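Chapter 6
Wrapping and Packing Cold Food

Most cold food sold over a counter spends longer in its wrapping than it did being made. A sandwich put together at seven in the morning may not be eaten until two. In that time the bread can dry out, the filling can slip and the lettuce can go limp.

This chapter deals with the materials used to wrap bread-based foods and the order in which the work is done. It begins with clear plastic, the most common choice in small kitchens, and goes on to paper, card and boxes.

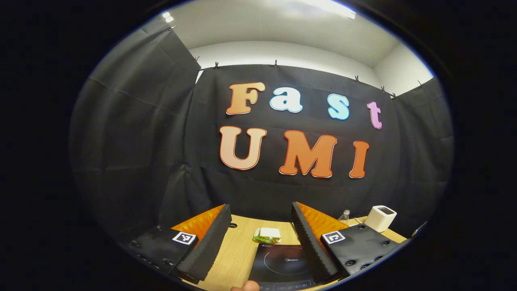 Figure 6.1 A sandwich with lettuce, partly wrapped in clear plastic, on a wooden tabletop.

Clear wrapping lets the buyer see the filling and keeps air away from the cut side - the part that dries first. It also holds in moisture, so a wet filling needs more care. Section 6.2 compares four wraps using the same plain loaf.

Before you read on, write down how you would wrap a sandwich at home. You will need your notes for the exercise on page 107.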